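Clomlow stitch charts

README, last touched July 2020

Charts and notes for the Clomlow blankets, typed up from Shivam Chaudhary's paper notebooks. Work in progress, sorry about the gaps. If a file is missing it probably hasn't been typed yet.

What you get

charts/ — one text file per chart, one line per row
notes/ — whatever was scribbled next to the chart, spelling left alone
yarn.csv — shade names, weights, substitutes where known

There are 16 charts so far. Twelve are blanket squares, the rest are edgings. The Dellance edging is the one most people ask for, it's in charts/dellance.txt and you need the July version, the older one had a row repeated.

Reading a chart

Read from the bottom up. Right side rows go right to left, wrong side rows left to right. k is knit, p is purl, a dot means no stitch. Capital letters are colours and the key is on the first line of the file. Blank lines mean nothing, ignore them.

Row numbers start at 1 and not 0. Had this wrong in the first upload and it threw out every wrong side row in the set.

Edgings are written for a multiple of 8 stitches plus 3. If your square doesn't divide, decrease on the first plain row, it wont show.

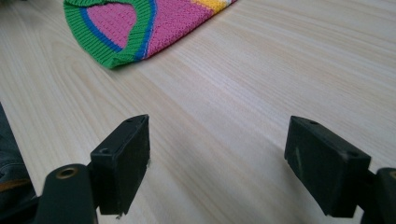

Ribbed border in green, bright shade.

Yarn

Shades are named the way the notebook names them, so "Vashisht red" is whatever Vashisht was selling that year. Have put a nearest match where I could find one. Some are guesses, marked with a q in the last column. The Varkport wool is discontinued and the substitute knits up a bit tighter — go up a needle size or do a swatch first. Do a swatch anyway.

Known problems

Chart 9 has a row one stitch short. It's like that in the notebook too.
Two of the corner charts may be mirror images of each other, not checked.
yarn.csv opens oddly in some spreadsheets, pick comma as the separator.
Needle sizes are the old UK ones in notes/ and metric everywhere else. Will convert at somepoint.

Size

The biggest square comes to just over 2,000 stitches so it's a weekend, not an evening.

Using them

Knit what you like, sell what you knit. Please don't sell the charts. If you pass them on keep Shivam's name in the file.

Corrections

Send the chart name and row number, plus what you think it should say. Next batch planned for November, mostly cushion fronts.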